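Pre-run checklist, control software, Ferkutum cell
Checked by: Tincuța Cârstea, 2022-03-16

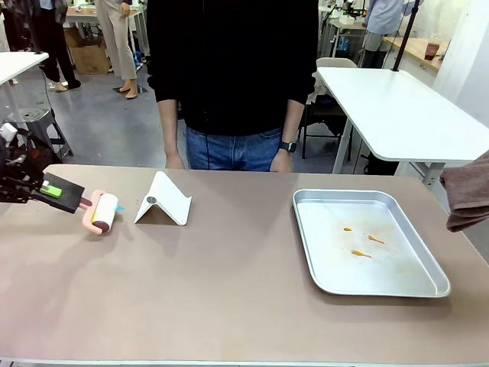
Left arm with lint roller, stand and tray on the table.

1. Controller build is 224 on both machines. OK
2. Gripper force limit loaded from file. OK. Comment: the file from February had the old value, I deleted it.
3. Planner keeps distance to the tray rim. OK after 3 tries.
4. Perception finds the sauce spots on the metal. NOT OK. Comment: smears are sometimes joined to a spot. Sutrisno Wuisan to look at the threshold, now 41.
5. Software stop answers from the operator screen. OK

Repeat point 4 before the next run.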